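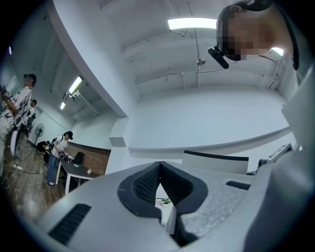
Re-lighting a shared workroom with an exposed ceiling - tubes, panels or indirect?

Forum: Interiors and Fit-out > Lighting

odair_arruda
Posts: 212

We have a ground floor room in the Taltdale building, desks and benches mixed, with fluorescent lighting on the ceiling. The ceiling is painted white, gone a bit gray, with thin pipes and conduits running across it. I would like to replace the lights before the end of June without touching the pipework.

Measurements, taken at desk height with a Rarkel handheld meter after dark, all lights on:

Under the fixtures: 400 lux
At the wall where the plant is: 200 lux

The complaints are glare when people look up from the desks, and a dull corner by the wall. Nobody has complained about the desks being too dark.

Options I have priced so far:

1. LED tubes in the existing housings.
2. New Trosby linear fixtures on the same mounting points.
3. Suspended up/down fixtures below the pipes.

Option 1 is cheapest by a wide margin. Is there a technical reason not to do it?

hbepari
Posts: 3,547

Depends on the ballasts. Before you order anything, open one housing with the circuit off and locked out, and read the label. Three cases:

Magnetic ballast with starter: most retrofit tubes will run, with the starter swapped for the dummy one in the box.
Electronic ballast: only tubes on the compatibility list for that ballast. Check the list against the exact model and revision.
Ballast bypass: tube is wired straight to line voltage. Lampholders have to be rated for it and the housing has to be relabeled.

I would go for bypass if the housings are sound. A compatible tube on an old electronic ballast leaves you with two parts that can fail, and the ballast is the older one.

It will not fix your glare. An LED tube puts most of its output downward and a fluorescent tube radiates all the way round. In an open housing the ceiling gets darker after the swap and the tube looks brighter against it. Glare gets worse with the same reading on the desk.

p_liapis
Posts: 88

Disagree on that last part. We did a bypass swap in a drafting room with the same sort of ceiling and the complaints stopped. We dropped the output when we swapped, so it was a lower total load on the eye. If he has 400 at the desk and people are happy, he could go to a lower wattage tube and lose very little.

hbepari
Posts: 3,547

You changed two things at once, so I would not credit the tubes. Lower output reduces glare whatever the source is. In this room lower output also makes the wall corner worse, and that is the other half of his complaint.

p_liapis
Posts: 88

Fair on the corner. A desk lamp fixes a corner.

odair_arruda
Posts: 212

Ballasts are electronic, label mostly unreadable on the one I opened. I can get the first few characters of the model number and no revision. So the compatibility route is out and option 1 means bypass.

A desk lamp in the corner is not practical. There is no outlet on that side and I do not want a cord across the floor.

tineke_v
Posts: 640

Before anything else, paint the ceiling. You describe it as white gone gray. A dirty matte white can sit well below the reflectance of a fresh coat, and in a room where part of the light arrives by bounce you get that back at every desk. It also softens the contrast between the fixtures and what is behind them, and contrast is half of the glare problem.

Sequence I would use:

Vacuum the tops of the pipes and conduits with a brush head. Dust sits on the upper side where you cannot see it from the floor, and it ends up in the paint.
Wash with a mild degreaser, let dry overnight.
Mask the small ceiling fixtures. If any of them is a detector, follow the maker's instructions on covers, take the cover off the same day and never paint the body.
Mask valve tags and labels on the pipes.
One coat of stain-blocking primer, two coats of flat ceiling white. Flat, because any sheen shows the fixtures as streaks.

Then measure again. Same points, same time after dark, same meter. You may find the corner is acceptable.

mahfuz_d
Posts: 151

Paint is right. I would add that pipes painted the same white as the ceiling look tidier but make later tracing harder. If you spray everything, put the labels back at both ends of each run first. We lost most of a morning looking for a conduit that had been painted over with its tag on.

Question for Odair - which way do the pipes run relative to the rows of lights? If you go to option 3 you need to know what the suspension wires are going to pass between. And please nobody hang anything off the conduit. I have seen it done on a job that passed a walk-through.

odair_arruda
Posts: 212

Suspension would have to go between the runs, into the slab. There is room, but the drops would not line up with the current mounting points, so it means new holes and new feeds. The quote for option 3 came back with a long labor line for that reason.

tineke_v
Posts: 640

Then I would leave option 3 alone. Up/down fixtures work best over a clean flat ceiling anyway. Light thrown up past pipes gives you a set of soft shadows, and once you have seen them you keep seeing them.

p_liapis
Posts: 88

Shadows depend on the drop length. At a long drop they wash out.

tineke_v
Posts: 640

At a long drop people walk into the fixture. It is a ground floor room with benches, someone will be carrying a length of something.

hbepari
Posts: 3,547

Option 2 with a microprismatic lens then. Ask Trosby for the photometric file and the UGR table, and check the table for your actual room proportions and reflectances. The single number on the front of the data sheet is for a standard room. Yours is not one.

Also ask for four sample fixtures and hang them at one end for a week. Any distributor who wants the order will lend them.

On dimming: the Khan driver they offer as an upgrade is worth it if you have a spare pair of control wires to the switch position. If you have to pull new cable, leave it and get the selectable output version. Set it once with the switch inside the housing.

mahfuz_d
Posts: 151

Seconding selectable output. Most rooms like this get set on the first day and never touched again.

Desk positions matter too. If there are screens or upright panels on the desks, look at what the lights are doing on them from a seated position. A glossy screen facing a row of fixtures will show the row whatever lens you buy. Turning the desk is free.

odair_arruda
Posts: 212

Turning desks is possible on one side only. I will try that first.

Smaller question. The plant is a little green thing with a few leaves, and somebody wants it kept. Will it survive the change from fluorescent to LED at 200 lux?

tineke_v
Posts: 640

Fluorescent or LED makes little difference to it if both are ordinary white. 200 lux is low for anything except the usual office species, and even those mostly hold still at that level. Move it under the brighter row, or nearer a window if you have one. Water less than you think, low light plants drown more often than they dry out.

p_liapis
Posts: 88

For the record I would still do the bypass tubes in fresh paint and spend the difference on something else. If the glare stays, he can buy the Trosby fixtures the year after and has lost the price of some tubes.

hbepari
Posts: 3,547

And an electrician twice. Rewiring every housing for bypass and then taking the housings down is the expensive way to do option 2.

odair_arruda
Posts: 212

Current plan: clean and paint, re-measure, turn the desks on the one side, then sample fixtures at the wall end with selectable output. I have asked Trosby for the photometric file. The tubes stay in until then. Will post the second set of readings here when the paint is dry.

mahfuz_d
Posts: 151

Post the paint code too, please. And photograph the pipe labels before you mask them.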